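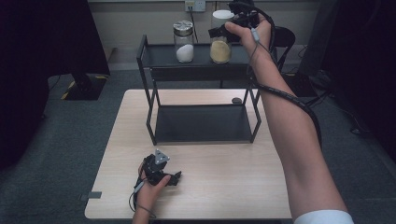
One of our customers wrote in to say that she had bought a rack to tidy her jars and now had a tidy rack and untidy jars, and could we explain where she had gone wrong. She hadn't. She had met the question most people bring to us in the end, so it goes first.

Questions about racks and jars

I've put everything on the rack and it still looks a mess. Is it me?
Possibly, but it's more often the jars. A rack gives you a second level. It has no views on what goes there. Take everything off, wipe the shelves, and put back only what you used this month. The remainder can live in a cupboard, where it was probably happy.

What should go on the top shelf?
Dry things you reach for often: salt, sugar, flour, oats. Keep the tall jars to one side so that you aren't fishing about behind them for the short ones. We are aware that the photographs in kitchen magazines do the opposite.

And the lower one?
Heavy things. Tins, the big bag of rice decanted into something sensible, the mortar you were given and feel bad about.

Can I leave the lower shelf empty?
You can. It will last until teatime.

Do I have to label clear jars?
Salt and caster sugar look the same through glass at seven in the morning. So do plain flour and self-raising at any hour. We sell the Flinow labels, which peel off cleanly, but masking tape and a pencil will do the job and we won't be offended. Write the date you filled it on the bottom of the jar.

Screw lid or push-on?
Screw lids for anything that goes hard when it gets damp. Push-on lids for anything you open with one hand while stirring with the other. The Ladier jars take either sort, and the lids are sold separately, a decision we have had 1,042 emails about. We are reading them.

How full should a jar be?
Leave enough room at the top to get a spoon in without causing weather. If a jar has been nearly empty since spring, use it up or admit you don't like buckwheat.

Can I top up an old jar with new flour?
Please don't. Finish the old, wash the jar, dry it properly (overnight, upside down, then the right way up for an hour) and refill. Topping up is how people end up with flour of several vintages.

My rack wobbles. What now?
Stand it on a table you know is level before blaming the rack. If it still rocks, loosen all 4 feet, press down on the upper shelf and tighten them again, going corner to corner. Kauppinen racks come with 2 spare feet in the bag taped under the lower shelf. Yes, under it. Have another look before you write to us.

How do I clean black metal without leaving smears?
Damp cloth, drop of washing-up liquid, dry cloth straight after. Flour shows up on black like nothing else on earth, so you'll know where you've missed.

Can it stand near a socket?
Yes, if you can still get at the switch and no lead is trapped behind the legs.

How long do I have to send it back?
You have 12 weeks, in any box that fits. Ikel pays the postage. Do take the sugar out first.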